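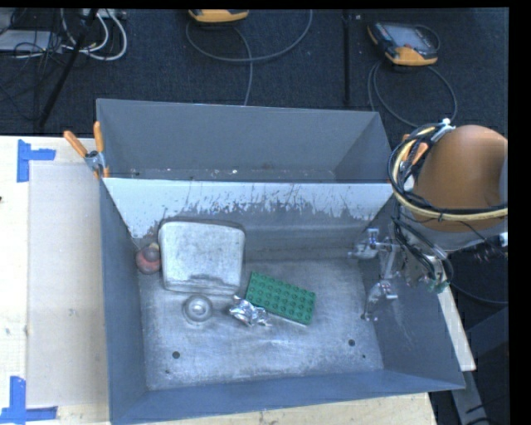 The two-compartment bin at the Wernstead open day, with foil, a green brick plate and a few other odds and ends in the front half.

I drove over to Wernstead on 16 March 2018 with Stavros Rallis, who keeps the equipment budget at Bernside and keeps it tightly, bless him. We had been meaning to go for ages. We pack and sort small returned goods, up to 4000 pieces in a busy week, and most of that still goes through people's hands at one long bench.

Coffee first (very good coffee, and a cinnamon bun I'm still thinking about), and then Alvar Westerberg took our group of 11 through to the picking cell. I had come expecting to ask about the arm, and I ended up spending most of my time on the bin! It is a big gray metal thing with a sloping divider across it, and the pale band across that divider has a scraped, ragged edge. The floor of the front half is scuffed all over too. Stavros leaned in for a good look and wrote "spare bins" in his notebook before anyone had said a word about prices.

Alvar was generous with his time and didn't mind plain questions. His advice was to budget for the arm last. Start with what you want picked up, he told us, then the gripper, then the bins and how you hold them down. They use spring clamps with orange handles on theirs, and blue tape on the tabletop, and I must say I found that encouraging - we have a drawer full of clamps already. He also said to leave a proper line for cables and hoses, and having seen how many wrap around that arm I believe him.

Eide had a stand in the next hall, where a very patient young woman walked us through leasing over 59 months. Stavros liked the monthly figure but not the service terms. Isinard will rent out a cell for a trial, with training for two people included, and that suits us better for a first go.

So we came home with a folder each and a rough plan. We'll measure the bench, sort out a box of our most awkward returns to send to Alvar, and ask Isinard for a written quote on a trial in May. Stavros wants floor loading checked before anything is signed, and I've promised to dig out the building drawings.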